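4. Teaching the planner your table

I'm assuming you've got Haline installed and the arm homes without complaint. If it doesn't, go back to section 3, I'll wait! Everything from now on happens in the Scene tab.

4.1 Press Learn Surface and keep your hands clear. Haline takes 300 depth readings and fits a flat plane through them. Veined or shiny stone gives it a harder time than plain board, so run it twice and keep the lower error.

4.2 Draw the keep-out walls. Click along each edge where two panels meet, then set the margin (mine's at 15 mm, but start wider if you're nervous). 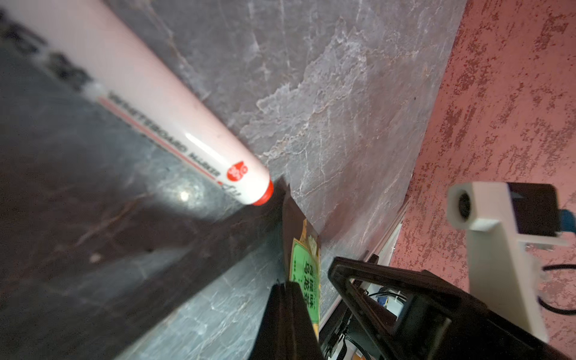

4.3 Save the walls before you touch anything else. I lost a whole evening's clicking in January by skipping this.

Caution: the wall margin applies to the fingers only. Cables don't count, so watch yours on the first slow run.

4.4 Open Grasp and pick Rim for anything hollow, Flat for anything thin. Rim closes on an edge and stops at the force limit, which ships at 200 on the slider. Baptiste Chauvin runs his lower for soft plastic and I've copied him ever since.

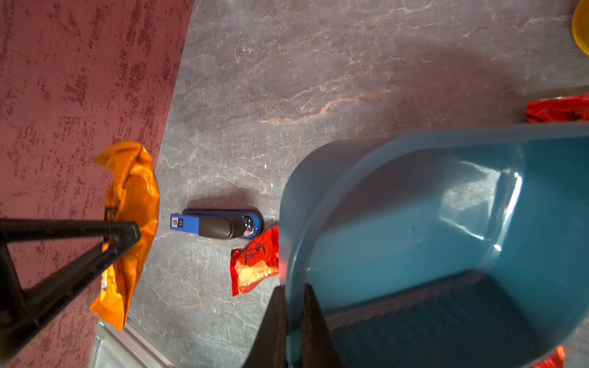
4.5 Tick Ignore Neighbours only if you're happy for the arm to nudge whatever's lying nearby. Leave it off for now.

4.6 For flat packets, turn on Glare Mask and drag the threshold down until the bright patches go grey in the preview.

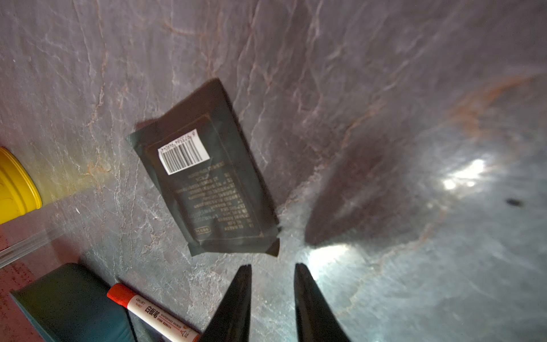
4.7 Press Plan, then Step (please, not Run!) and go through the approach one move at a time.

Note: error 3015 means the planner found a grasp but no path to it. Widen the approach angle and plan again.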